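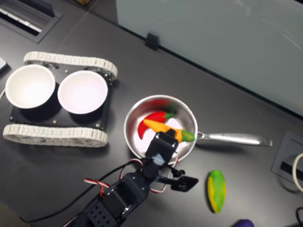

Toy veg, metal pan, one small arm.

Datasets > Kitchen chores > Damano pan set

We use cookies to remember your settings. Accept | Manage

# Damano pan set

Hello! I'm Kanini Makori and I look after this set, along with Yichen Duan (who wrote the recording code and still answers questions about it, bless him). We started it after a long argument over lunch about whether a machine could help with dinner yet. I said no. Yichen said "sort of", and I've been slowly coming round to "sort of" ever since.

The chore is as plain as we could make it: vegetables go in the pan. There's no heat, no water and no chopping. If a cheap arm can't do this bit, I don't much care how well it can talk about recipes.

## What's in it

- 1508 episodes, each one a single try at the task
- one line of plain English per episode, such as "put the red pepper in the pan"
- joint positions, gripper opening and colour video
- a pass or fail mark, given by a person who watched the whole try

Hülya Yurt did most of the marking, and she is strict. A pepper hanging over the rim is a fail, even if it drops in after the arm has moved away. I argued for half marks and lost.

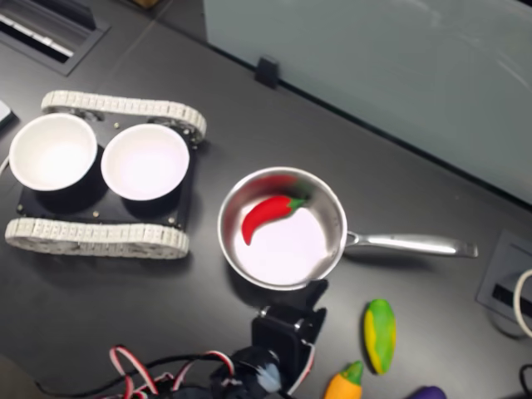
The toys are light and smooth, and that makes them harder than you'd think. Real carrots have a bit of weight and stay where you put them, but a plastic one will happily roll off if the finger catches it on the wrong side. The metal pan is a pain too: it's shiny, so a red pepper can show up twice, once as itself and once as a smudge of colour on the wall of the pan. Our first model went for the smudge quite a lot. I was oddly fond of it.

## Splits

`train` has 1000 episodes, `check` has 420 and the rest are in `odd`. That last folder is my favourite! It holds the tries where the toys began in silly places, or where the person driving changed their mind halfway through. Please don't train on it and then tell me your score went up.

## So can it cook?

Not yet, no. Placing one thing in a pan is fine when the thing starts close by and the pan stays put. Two things in a row is shakier, mostly when the second has to go in next to the first (there's a fair bit of nudging). Tülin Uçar ran the lot through Climeo, our small training kit, and her notes are in `notes/tulin.md`. They're blunter than mine.

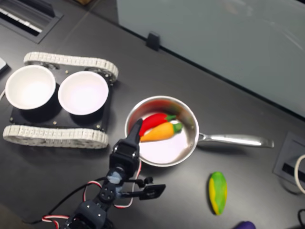 I'd still call it handy for a few jobs: sorting light parts into trays, say, or clearing bits off a bench at the end of a shift. Paavo Heinonen keeps asking about washing-up and I keep changing the subject.

## Known problems

- 6 episodes have video that runs slightly behind the joint data. They're listed in `late.txt`.
- The vegetable names wander. One person's squash is another person's corn, and we left the wording as people typed it.
- It's all one pan, so don't expect a model to cope with a deep pot or a baking tray.

## Using it

Run `python load.py --split train` from the top folder. If it grumbles about a missing index, run `make index` first and try again. Bug reports go in the tracker, and fixes usually land in the July tidy-up unless something is properly broken.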